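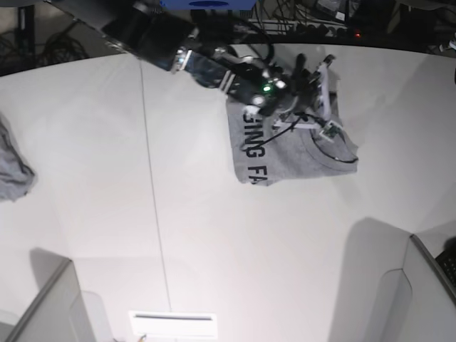 Owls hunt with their ears at least as much as with their eyes, and once you know how they do it you'll never look at that round face in quite the same way! The face is a dish. Stiff feathers gather sound and send it to two ear openings hidden at the sides of the skull, and in a barn owl one opening sits higher than the other. A noise from below reaches one ear a little more loudly, a noise from the left reaches the left ear a fraction sooner, and the bird puts the two together into a point on the ground. Try to think of it from straight overhead, as we look down on the white tabletop, with the black arm coming in on a slant: left and right are easy to judge from up there, but height is hard. An owl over a dark field has the same trouble, and the lopsided ears are how it gets round it.

## Hearing and the strike

Things to get down from the first half:

- **Timing** between the ears gives left and right.
- **Loudness** between the ears gives up and down (barn owls especially; tawny owls are lopsided too, but less so).
- The ear tufts on a long-eared owl have nothing to do with hearing. They're feathers.

Then comes the strike. The legs swing forward, the toes spread, and the outer toe can turn back so that the foot lands with 2 toes in front and 2 behind. Look at the cast of the foot when it comes round and try moving that outer toe yourself, it's lovely.

## Pellets

Theerawat Yimyam has brought pellets from the Drondska barn, collected in December and dried since. Work in pairs. Soak the pellet in the shallow dish, tease it apart with the blunt needle and lay the bones on black card. Skulls first, please, they break.

Telling them apart:

- Shrew: red tips to the teeth, no gap behind the front ones.
- Vole: zigzag grinding teeth, big gap.
- Mouse: knobbly grinding teeth, also a big gap.

Write your pellet number on the card *before* you start. The Drondska list has reached 1049 and we would love to keep it tidy.

## Before next time

Read chapter 7 and have a go at questions 1 to 3 at the back. If you can get outside at dusk, stand still for a bit and point to each sound with your eyes shut, then do it again with one ear covered. Bring your notes, even messy ones. Chalerm Boonyarit is taking the next session, on feathers and silent flight.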